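Reading time: 5 min
Last updated: November

A plate with eight places

When I visit the workshop of Custódio Arruda, the first thing he asks me is to leave my bag by the door. The bench is small and he does not like anything foreign on it. He builds test plates for Gekum, a small firm that rents two rooms above a bicycle shop in Condevberg, and he has done it for long enough that he speaks of the plates like a baker speaks of bread.

A test plate is a flat piece with fixtures on it, and each fixture has a shape that will receive or hold another piece. Customers use them to practice assembly, to check parts, or to compare one way of working with another. Arruda says that most people who see one for the first time take it for the lid of something.

"They turn it over to look for the box," he says. "I let them look."

The plate we talk about most has eight fixtures, five in the upper row and three in the lower row. It is light gray, with a matte surface. I ask why gray, and I expect a technical answer.

"We had gray," he says. Later he adds that the first one was white and he could not stand it. Under the lamp the walls disappeared, and he was always touching the thing with his finger to find where a slot begins. A black one was tried also, for a customer who asked, and it showed every bit of dust.

The narrow slot holders gave him the most trouble. They are only two thin walls standing up, and it would seem there is nothing to do wrong with them. But thin walls lean. In the early versions they came out of the mold with a small bend toward each other, and a part that should slide in would stop halfway.

"I made 61 before I was satisfied with the slot," Arruda says. "My wife has some of them at home. She puts postcards in."

The tall frames with the open center came from his colleague Osian Jarman, who joined us with a cup of tea when we were already at the second hour. Jarman wanted a shape which a person can see through, so that you know at once if a part is sitting down properly. Arruda was against it in the beginning. He thought the frame would break at the corners.

"He did not speak to me until lunch," Jarman says.

"It was eleven thirty," says Arruda.

The square box at the end of the upper row is the oldest design of all. It has thick walls and an open top, and it comes from a different product, a sorting tray called Getstead that the firm does not make anymore. Arruda kept the drawing because he liked it. He admits that it is heavier than necessary. When a new customer tries the plate he usually begins with the box, and Arruda thinks it is good that the first thing should be easy.

I ask about the corners of the plate, which are slightly rounded. He shows me a scar on his thumb and we go on to the next question.

Under the plate there is ribbed aluminum. The firm bought this surface from Amegashie, a supplier of workshop furniture, and paid 278 for each length, which Jarman still considers too much. Before, they worked on a kitchen table. The table was not flat, and when the plate moved they put folded paper under one side. Arruda kept the table and eats at it.

He is not a man who straightens everything. The plate stands with a little tilt on the bench when he works, and I ask if this does not disturb him. He looks at it for some time.

"If the part goes in only when the plate is straight, then the fixture is bad," he says. "A bench is never straight - a bench is where people work."

In the storeroom there are 226 plates of different ages on the shelves, with the year written in pencil on the back. Jarman would like to throw away half. Arruda says he can throw them away when he retires, and he has no plan to retire. The next version will perhaps have a round fixture, but he does not want to talk about it yet, and when I ask for the second time he offers me tea.

We use cookies to remember your reading preferences. Accept / Manage settings 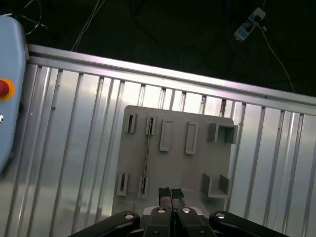 The gray plate on the ribbed aluminum, with the box at the right end of the upper row.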